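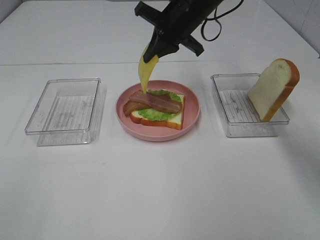 Clollari two-finger gripper, used for sandwich assembly

Product: Clollari parallel gripper with flat finger pads
Bought from: Jorkano
Used for: pick-and-place practice on a table-top arm
Score: 3 out of 5

I have had this gripper on our arm since September. Most of its work is building a bacon sandwich on a pink plate: bread, lettuce, bacon, cheese, then the second slice of bread. The ingredients start in clear plastic trays either side of the plate. It sounds like an easy job and most of it is. The trouble is with thin, floppy items, and there is one fault I think other buyers should know about before they let anyone work near it.

Good points first. The fitting instructions are clear and I had it mounted in an afternoon. The fingers close evenly. Bread is no problem, even when a slice is leaning up in the tray, and the bacon strips come up well if the approach is low enough.

Cheese is harder. A slice picked up by one end hangs in a long curve and its tip arrives well before the gripper does. If you set the release height from the fingers, the slice folds under itself or drags the bacon along. I now set the height from the bottom of the slice and come down slowly for the last part. That is a matter of programming and I have not taken marks off for it.

The fault is this. After nearly 500 cycles the gripper began to report "closed on object" with nothing between the fingers. The arm then carried on with the placing move as if it had the cheese, pressed down on the stack and kept pressing. On the worst run it pushed the plate along the table until I hit the stop button. No one was hurt, but my hand had been by the tray a moment earlier.
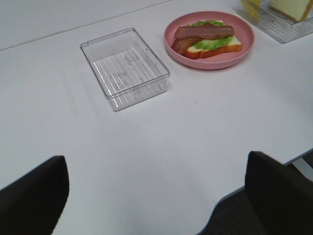
Wrist view with the fingers open, plate and trays ahead.

I went through the usual checks. Cleaning the pads made no difference. Swapping the cable cured it for 2 days and then it came back. In the end I found that the closing position drifts a little as the unit warms up, and the software reads the drift as a very thin object. Anything as thin as a cheese slice falls inside the same band, so you cannot just raise the threshold - you lose the real picks as well.

Jorkano answered my first message after 9 days. They sent a settings file, which helped but did not fix it. Their second reply told me to re-zero the fingers at the start of every session. I do it between sandwiches as well, and the false reports have become rare.

If you buy one, set a force limit on the arm itself and do not rely on the gripper signal alone. Keep the stop button where you can reach it without leaning over the table.

I tried the Usuga model before this one. It grips less firmly and costs more, but I never had a false report from it. For blocks, cups and bread the Clollari is fine. For thin items I would wait for an update.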